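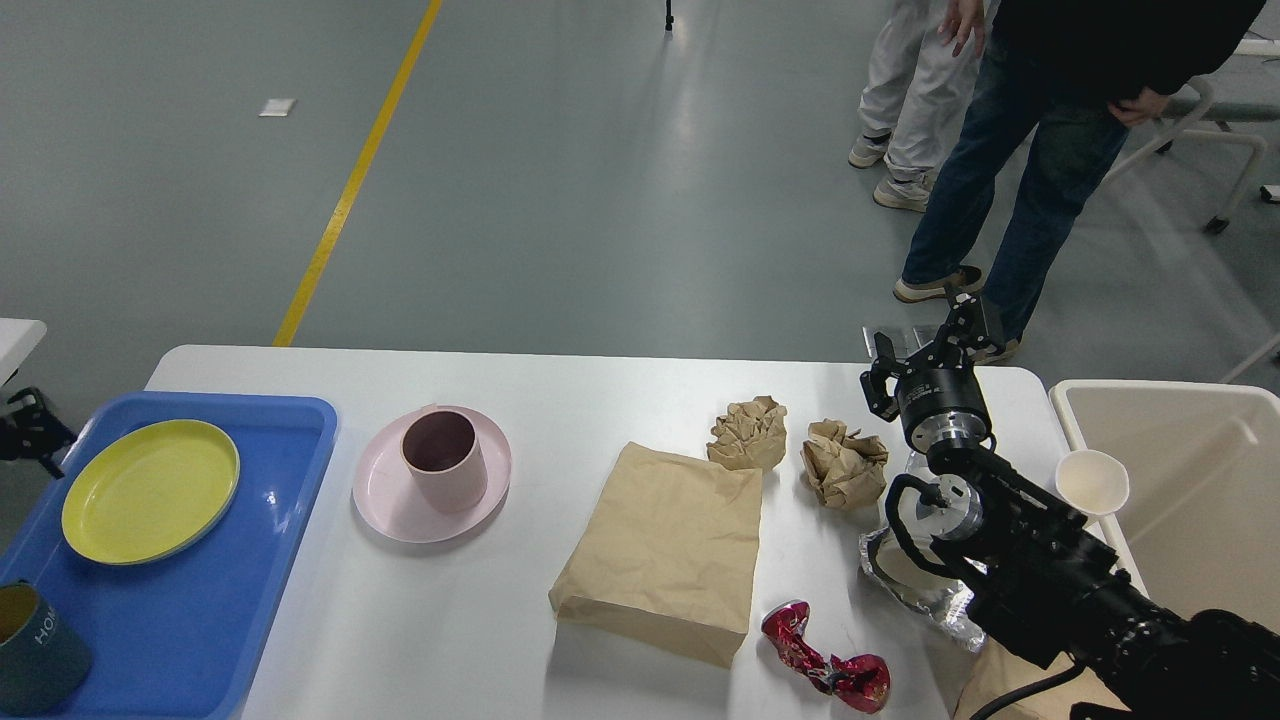 Figure 3. Blue tray with a yellow plate and a mug, on a white table. Source: Lollonmont working paper picture set.

Home Papers Data Contents Previous section Next section

Last updated: July 27, 2023

4. Prices quoted and prices available

The previous section dealt with what tipsters recommend. We turn now to the price at which they recommend it, a matter on which the columns are brisk and on which their readers, to judge by the comments printed underneath, are less so. A tip is a pair of things, a selection and a price. Take away the price and what remains is an opinion about football, of which there was no shortage when we began.

4.1 The sample

We collected 382 tips from 26 weekly columns covering the Givberg league and its lower division, over a single season starting in September. To be counted, a tip had to name a match, a selection and a price. Columns that recommended "something on the home side" were read with interest and left out. So were tips on the number of corners, which the Jemetia price archive does not cover, and one long-running feature in which the writer backs against his own club each week as a form of insurance. We make no claim about whether that works.

For every tip we recorded the price as printed, the time the column went up, and the best price in the Jemetia archive at that time, then an hour later, then at kick-off. The archive keeps prices from the firms that take bets in Givberg and stamps each change to the minute. Column times are a weaker spot. Some sites show only the time of the last edit, and a column edited on the morning of the match to correct a spelling will look as if it was written that morning. Where an earlier copy had been saved, we used the time on the earlier copy.

4.2 What counts as available

A price is treated as available if at least one firm in the archive was offering it, or better, at the moment the column appeared. This is generous to the tipster. It supposes a reader who has accounts everywhere, is looking at the page the second it goes live and has had no limits placed on his stakes. We have not met this reader. A stricter test, using the price an hour later, is probably nearer to life, and we give both below.

We did consider using one firm's prices throughout, as earlier work on the Lollonmont data did. The trouble is that columns choose their firms freely, and sometimes choose a different one for each tip in the same paragraph. Holding them to a single book would have made them look worse than they are, and they needed no assistance from us.

4.3 Results

Of the 382 tips, 139 quoted a price that no firm in the archive was offering when the column appeared. That is a little over a third. The error almost always ran in the same direction: the printed price was longer than the best one to be had. Mistakes made at random would fall on both sides, and a proofreader with no stake in the matter should now and then have printed a price that was too short. In our sample this happened to 5 tips, all of them on draws.

On the stricter test the picture worsens, as one would expect. Prices in the lower division move quickly on small sums, and a column with any following at all may move them by itself. A reader arriving after lunch finds that the bet recommended as good value at breakfast is now merely a bet. We hesitate to blame the tipster for this part. Being read is the point of a column, and the effect falls hardest on the writers whose judgement people trust.

The more awkward finding concerns the running totals. Most columns in the sample keep a season record in units won or lost, and settle it at the printed price. When we settled the same bets at the best price available on publication, every column that had shown a small profit showed a smaller one, and several crossed the line into loss. Selections and results were untouched. A column may be perfectly honest about its losing weeks -- many are almost cheerful about them -- and still be keeping its accounts in a currency its readers cannot spend.

4.4 Where the stale prices come from

We can think of three routes and can separate only two of them. The first is plain delay. A writer notes the price on the evening the column is written, the column waits overnight for an editor, and the market does not wait with it. Delay should matter less for sites with no editor, and it does: columns hosted on Bae, where writers post straight to the page, had a smaller share of unavailable prices than those carried by newspapers.

The second is rounding. Fractional prices are turned into decimals and back again, sometimes by people who plainly resent the task. Conversion explains a few odd values in the data, though none large enough to alter a season's total.

The third is choice. A tipster who has watched a price all week has seen several, and may print the one remembered most fondly. We cannot tell this from delay using times alone, and we would not like to accuse anybody of it on the strength of a decimal point. What can be said is that prices printed after a winning week were no more accurate than those printed after a losing one, which is at least not what one would expect of a writer trying to repair a bad record.

4.5 Limits of the comparison

The archive is not complete. Short-lived offers, boosted prices and anything shown only to customers who had signed in are missing from it, and a tip based on such an offer will have been marked as unavailable here. Two of the newspapers told us that their writers use boosted prices "where suitable". We asked when that was and were sent the terms and conditions.

The season was also an unusual one, with a long stoppage for weather in the lower division and many matches moved at short notice. Tips on matches later moved by more than a day were kept if the column was not revised. Dropping them changes the share of unavailable prices very little. Section 5 takes up the related question of stakes, where the columns are vaguer still.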